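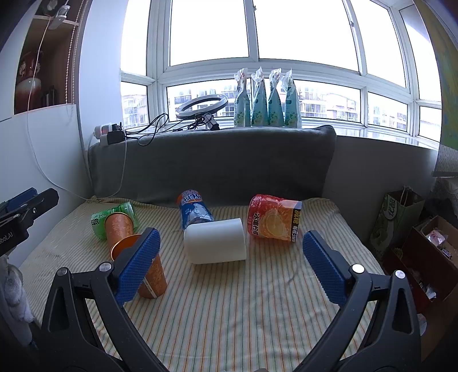
A bottle is not dirt, one reader wrote to me after my last column, and if it lies one night on the blanket, who is harmed by it? I have thought about this sentence longer than the reader maybe expected. I rent two rooms in Lulthorpe, I read the mail at the kitchen table, and I went directly to look at my own bed.

The reader is right in one point. A bottle with a closed cap makes no stain. A paper cup that held tea is a different matter, but also not a catastrophe. When we speak about order at home we too often speak as if it were hygiene, and then the person with the bottles on the bed can answer, correctly, that nothing smells and nothing is sticky. My objection is another one. The bed is the only piece of furniture in a small home which has one job, and when we give it a second job it does the first one badly.

I know how it comes. In my building, which is called Bradeck Court, most of us have one table, and the table is full. It has the laptop, the mail, the bread. You come in with a drink in each hand and the bag on the shoulder, and the bed is the widest flat thing in the room. Also it is soft, so nothing makes noise when you drop it. Orange soda, water, green tea, the cups from the shop downstairs, everything lands there together and rolls a little toward the middle, where the mattress is lower. At eleven in the evening you are tired, you push it all to the wall side, and you sleep on the narrow part that remains. I did this for the whole of one August. I slept like a person on a train.

It is said that young people do this from laziness. I do not agree. To carry a bottle to the kitchen takes less work than to sleep around it. I believe the reason is that an empty bottle has no place. A full one belongs in the refrigerator, and everybody knows it. The empty one belongs to a decision: is there a deposit on it, do I rinse it, does the label come off, does the cap go separately? In our yard there are 3 bins, and the paper cup is not welcome in the paper bin on account of its lining. So the object waits for the decision, and it waits where we put it down.

For this reason I don't like the advice that says only "be more disciplined." I also don't like the advice to buy something. Last year I bought a sorting box from the firm Pandoma, with 2 compartments and a lid, and it cost 33 dollars. It is a well made box. I put it under the sink, and the bottles stayed in the bedroom, for the simple fact that the sink is in the kitchen. What helped me more was an ordinary cloth bag on the bedroom door handle. Everything empty goes in, bottle or cup, and I don't have to decide anything. The deciding I do in the yard, in the morning, when my head is fresh.

My reader will perhaps reply that a bag of trash on a door is uglier than a bottle on a nice striped blanket. It is possible. Taste I can't argue. But the bag leaves the house when it is full, and a bed has no such moment. You can always push things a little more to the wall.

One thing I would ask from the landlords too. A room that is rented without a shelf next to the bed, and without a table bigger than a tray, is a room where the bed must be the table. A board on the wall, up to the length of an arm, would be enough for one glass and one book. I wrote this to the management and they answered that drilling is not permitted. So for now I keep the bag on the handle, and a chair for the glass.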